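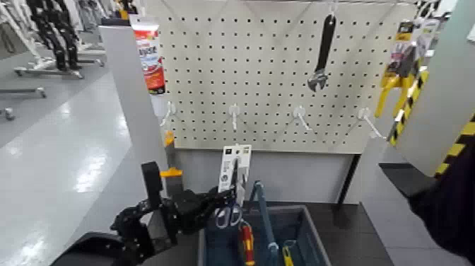

The pegboard, with the wrench on its hook.

February, a bit past nine at night

Kettle's on, feet are up, and I want to get this down before I forget what my skin felt like this morning, as it's the last night of the Plandanell night balm and I promised myself I'd keep proper notes this time. Last winter I tried three creams in a row and by the end couldn't have told you which one made my chin peel.

So, the balm. I've used it every night for five weeks and I'm scraping the sides of the jar with the handle of a teaspoon. It's a thick, waxy sort of thing, pale yellow, and it smells a little like oats and a little like the inside of my grandmother's linen cupboard, and I mean that kindly. You have to warm it between your fingers first. The first week I didn't bother and dragged it across my cheeks like cold butter on toast, and was cross with it for no good reason. Once I got the hang of it I used less and liked it more. The dry patches beside my nose have settled right down and the one on my left eyebrow has gone altogether. My forehead isn't so happy, with a few little bumps along the hairline, though I'd also been wearing my wool hat every day, so I can't put that squarely on the balm.

The Sombatkul cleanser I am less fond of. It has a lovely colour and a lovely bottle, and it leaves my face squeaking like a clean plate. I've moved it to the kitchen sink as a hand wash, where it's doing very well! Onion smell comes straight off.

I walked down to Brondenora after lunch to see about a new jar, and there was the usual wander up and down the aisles with my glasses fogged. They had the balm, but only in the big size, and I stood there a good while dithering. In the end I came home with a small tube of the Arard hand cream (unscented, for my poor knuckles) and a sample sachet of their face lotion that the girl at the counter tucked in the bag. She has beautiful skin and told me she uses plain petroleum jelly and goes to bed. I've thought about that all evening.

I tried the hand cream at the bus stop and again after the dishes. It sinks in quickly, quicker than I expected from how stiff it is coming out of the tube, and I could turn the pages of my book straight afterwards without leaving thumbprints. The split beside my thumbnail stung when it went on, then calmed down. I'll give it a fortnight before I say anything grand about it. My hands are always at their worst this time of year, what with the furnace going and me washing them every time I so much as look at a potato.

Plan for tomorrow is the sachet in the morning, on one cheek only, and nothing new on the other — I did both sides last time and learned nothing. Must also wash the pillowcases, the flannel ones especially, and dig out the cotton scarf to wear under that hat.

Tea's gone cold while I've been writing. Hand cream once more, then lights out.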